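Pomville Apple Notes

A small, growing dataset of tasting and growing notes for old apple varieties, kept as plain text so anyone can open it, fix it, and add to it. If you've ever bitten into an apple at a roadside stand and thought "what IS this?", you're in good company!

What's in it

The collection has 300 entries, one per variety. Each entry is a short text file with 7 fields: name, other names, color of skin, flesh, when it ripens, how it keeps, and free notes. The free notes are the best part (some go on for pages, and I love every one of them).

There are also 2 tables. The first lists which varieties bloom at the same time, so you can work out what will pollinate what. The second lists the old names and misspellings that turned up on labels, crates and handwritten maps around Braltdale. One apple has so many spellings that it nearly got a table to itself.

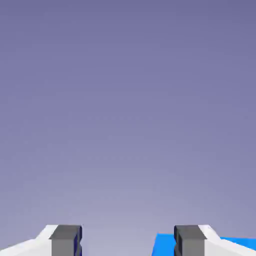 Ripening times are given by month and by early, middle or late, so "October, early" is as exact as it gets. They reflect our hills, where spring comes slowly and the frost likes to come back for a second visit. If you grow somewhere warmer, expect everything sooner.

How the notes were made

Tasters write down what they notice before they look up the name. Words like "pear drops" or "wet hay" are left exactly as written. Sweetness and sharpness are in words too, no scores. We tried scores in the first version and everybody gave everything a 7, so out they went.

Known gaps

Cider apples are thin on the ground. Crab apples are missing completely. The Kotian entry mixes up two different trees, one striped and one russet, and needs splitting. Vomar has good notes on flavor but almost nothing on storage, so if you've kept a box of them past New Year, please write in!

Adding an entry

Copy the blank file, fill in what you know, and leave the rest empty. Guesses are welcome if you put a question mark after them. Please keep free notes under 1,000 words per tasting.

License

Free to use, share and change, with credit to Pomville Apple Notes.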